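**Nillholm residents' group – minutes of the January meeting**

Held at the Pruvmont workshop, before and after the robot demonstration. Arwel Rosser took the chair. Apologies were received from two members.

**1. Last minutes**

The minutes were read and agreed. One correction: the hall deposit is 30 pounds, and it was written wrongly last time.

**2. The demonstration**

Our hosts showed us a table with two robot arms, one on each side. They are trying to teach the arms to handle dishes and cutlery for a table setting. The members were asked to stay behind the line and to leave their bags at the door.
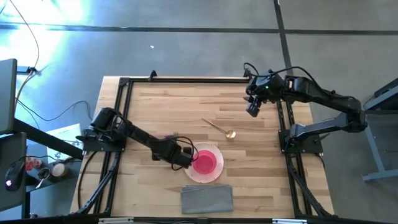 Mrs Beaudoin asked how long such learning takes. The answer was that the team wants 3000 recorded attempts for this one job, and that the work goes slowly when the dishes are changed for other ones. She asked also if the arms can wash up. They can not do this at present.

Mr Arov wished to know what happens if a person puts a hand between the arms. We were told that there is a stop button and that the operator must always be near to it. Mr Arov found that the button should be shown to visitors at the beginning, and our hosts agreed to this.
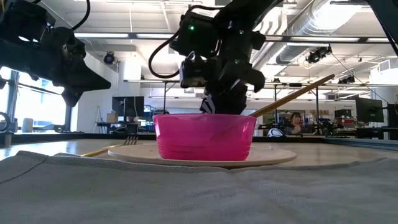 There was some discussion whether such a machine could be useful in the lunch club kitchen. Opinions were divided. Several members liked the idea of help with laying the tables, others said that the talking while we lay them is the best part of the day. No decision was asked for.

**3. Open day**

The workshop will hold an open day in spring and offers us 5 places in the morning group. Members who want to come should give their names to the chair – first the ones who missed this visit.

**4. Any other business**

The bus home (number 71) now leaves ten minutes earlier. Arwel will write a letter of thanks to Pruvmont.

The meeting closed at 4.15 pm.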